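Zaduvton Shop Floor Forum > Process and Automation > Portioning and check-weighing

Thread: Arm on the weigh bench, what happened to your bench jobs?

tarepoint
Posted 2024-04-28
We run small-batch dry blends at the Cletelholm site. Up to now, portioning has been fully manual: cup on the scale, tare, fill, read, log, move on. Five people rotate through it. Management wants the cup handling and the reading done by an arm, with a person filling and signing off. Target is 559 cups a shift. I am asking what changed for the people on the bench, not whether the arm can do it. I have read the vendor sheets.

ohmslaw_jr
We did this last July on the Goma line. The lifting and placing went away, and so did most of the wrist complaints. What replaced it was exception handling. The arm stops when the reading does not settle, someone walks over, clears it, restarts. That is a different kind of tired. You cannot get into a rhythm when you are waiting to be interrupted.

Staffing went from four on the bench to two, and the other two went to packing. No layoffs, but packing pays a grade lower and that took months to sort out. Get the grade question answered in writing before the trial starts.

bench14
Disagree on the rhythm point. I was on the bench for years and the rhythm was what got me hurt. I would take walking over to clear a fault any day.

What I did lose is the feel for the material. When you fill by hand you know a damp lot before the scale tells you anything. If the fill stays manual you keep that, so fight for that part.

tarepoint
Fill stays manual for the first phase. Nothing in writing about the second.

Grade question noted. Our rep had not raised it.

lowdrift
Two technical items that turn into people items later.

1. Settling time. If the arm lets go and the reading is taken too early, you get false rejects, and the operator gets blamed for the reject rate. Make the delay a setting the bench can change, and log who changed it.
2. Scale checks. Ours used to be done by whoever opened the bench. After the arm came in, everyone assumed maintenance had it, and maintenance assumed we had it. Found out at audit. We now check every 40 cups and the name goes on the sheet.

ohmslaw_jr
Second the settling delay. Ours was locked behind an engineering password for the first 3000 cups, and every one of the false rejects went on the bench numbers.

kraftroll
I will be the unpopular one. If the volume is what you say, you do not need an arm. A scale with a data output and a label printer gets rid of the logging, and the logging is where the errors are. We priced both for the Tawhiri room and the arm did not pay back.

bench14
Depends what you count. Your payback sheet had no line for sore wrists.

kraftroll
It had a line for recorded injuries. There were none.

bench14
Recorded.

lowdrift
Kraftroll has a point about the logging, though. Do that first whatever else you decide. It also gives you a baseline – without one, any improvement gets credited to the arm.

tarepoint
Useful, thank you. The baseline argument is one I can take upstairs. The trial layout is a taped grid on brown paper with the scale in the middle, so cup positions can be called out by cell. The bench crew asked for the tape to stay after the trial, as it gives them fixed places to set things down. I have put in for the adjustable delay and for the scale check to be a named task on the shift sheet. Grade question goes to the rep next, and I will post the answer when I have it.
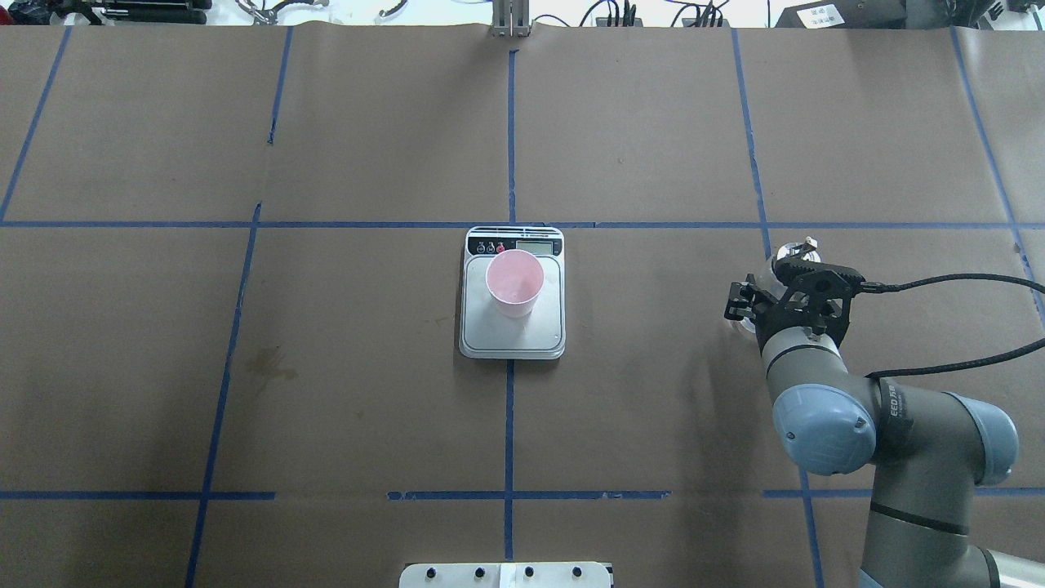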